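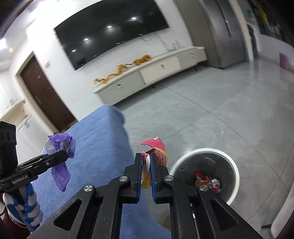 Afroza Kodikara has been tidying other people's living rooms for 16 years, and she still likes to begin with the wrappers. "Always the wrappers," she told me, before I had even found my pen. "You can't think about where the books go when there's a candy wrapper looking at you."

We talked over tea at her kitchen counter in July, and she was so generous with her time that the pot was filled twice. Afroza runs a small home-tidying service called Zirach, which she started with her cousin Rafsan Rathnayake after both of them had spent years cleaning offices. Offices taught her to be fast, she says, but homes taught her to be gentle, and I think she is prouder of the second one.

Her first rule is about the wastebasket. Most people leave it in a corner and walk back and forth with one bit of trash at a time. Afroza picks it up and sets it right at the edge of the carpet, on the bare floor, where she can reach it without getting up. "On the carpet it wobbles," she said, "and then you have two messes. On the tile it stays where I put it." She likes a round one with a wide mouth, nice and open, and no lid. (She has strong feelings about lids, and I heard most of them.)

Then come the snack wrappers and the plastic bags, the crinkly things, as she calls them. I asked whether she sorts them as she goes. She laughed and said that depends entirely on the house. "If the family saves their plastic bags, I put the bags to one side. If they don't, in they go. But you have to ask! I once threw out 73 bags that a lady was keeping for her sister's shop, and I heard about it for a long time."

A soft carpet, she told me, is the kindest and the worst thing to tidy. It's lovely to kneel on, and children will sit on it for a whole afternoon with their snacks, which is how the trouble starts. Crumbs go down into it, and the little torn corners of wrappers go down with them. She runs the flat of her hand over it when the big pieces are gone, slowly, from the far edge toward herself – and only after that does she bring out the vacuum.

"People vacuum first," she said, shaking her head. "Then the wrapper goes up the hose and they call Rafsan."

I wanted to know about the rest of the room too. What about the television, and the long low cabinet that so many people keep under it? She wipes the top of the cabinet and the knobs, she said, and she leaves the drawers alone unless she has been asked. Drawers are private. Cables she will gather up if someone gives her a tie or a bit of ribbon, but she won't unplug anything, not after what happened at the Wanigasekara house, where she pulled the wrong one and a recording of a wedding stopped halfway through.

And how long should it all take, for a living room after an ordinary weekend? She thought about this for a while and poured me more tea. "About 6 minutes for the floor, if you don't stop to read anything," she said. "The rest depends on how much you talk." She looked over at Rafsan, who had come in for the cookies and said nothing at all, and then she went to find the tin.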